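# Folding small cloths: what the robots taught my linen drawer

My kitchen towels used to live in a heap. I've now spent the better part of a year on a study that compares ways of getting two robot arms to fold a dishcloth, and the heap has become professionally embarrassing. So here are some household tips, with the research left in for anyone who likes a reason to fuss.

The study belongs to Auður Hjaltested, who runs the cloth bench at Jiltness. She had me and a few other patient people steer the arms through 3250 folds, and a policy was then trained on the recordings. The question was simple enough to explain to my mother: does the machine learn better from many quick folds, or from fewer folds done the same fussy way each time?

Fussy won. A set of 614 folds, every one done in the same order, gave a better policy than the whole pile together. I have tried to be modest about this at home.

## Start at the near edge
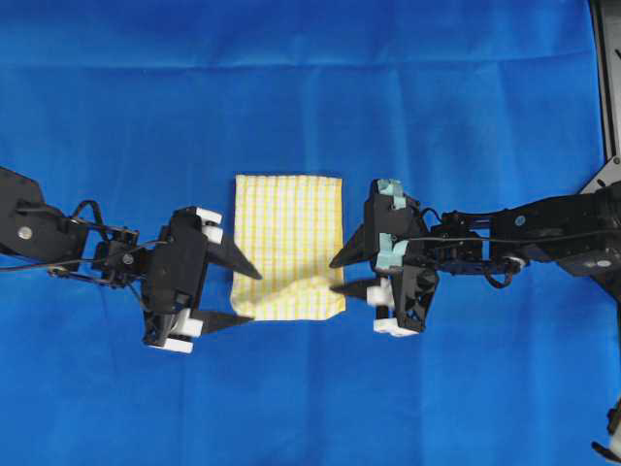

Both corners on one side, at the same time, is the rule we ended up with, and it works just as well for people with thumbs. In our early folds we lifted one corner, admired it, then went looking for the other, and the cloth swung round like a gate. With a gripper going for each side of the lower half, a checkered cloth stays fairly square at the top while the fold is made lower down. You do get trouble at the near corners. One bunches up, the other curls under, and the fold runs off on a diagonal that no drawer will forgive. When you see that slant, put the cloth down and smooth it again. Pressing on and hoping to fix it in the second fold was the single most common way to fail in our logs, and it's how I folded everything until last November.

## Things to steal for your own kitchen

- **Use a plain surface in a different color.** The policy did worse when cloth and background were similar. So do I, before coffee. A solid-colored sheet over the table is plenty.
- **Pull checks straight before you fold.** The lines tell you at once if the weave has been dragged sideways.
- **Pinch less.** A big handful of cloth makes a lump at the corner. Take just enough to hold.
- **Pause halfway.** Recordings with a short stop before the release gave neater edges. My own version is to hold the fold a moment, then let go of both corners together.
- **Skip the starch.** We tested 8 stiffened cloths from Plelwood. They folded beautifully and dried dishes like a postcard.

## What didn't carry over

Noeline Ellery, who did the scoring, measured the offset between edges after every test fold. Of 177 test folds on cloths the policy had never met, the thick waffle ones came out worst. They spring back. At home I've given up and roll them, and they sit in a jar looking expensive.

Terry cloth was nearly as bad, and fitted sheets were never attempted. Auður says they are outside the scope of the work. They're outside the scope of mine too.

Speed didn't carry over either. A careful fold by the arms takes longer than I need to do the whole drawer badly, and the paper says so in a table with very small type.

## Washing, briefly

New cloths should go through the wash twice before you judge how they fold. Ours shrank more one way than the other, so a square from the packet turned into something slightly tall. Fold along the longer side first and the mismatch mostly hides inside.

Fabric softener makes the edges slide. Leave it out for anything that has to stack, and for anything you'd like to absorb water.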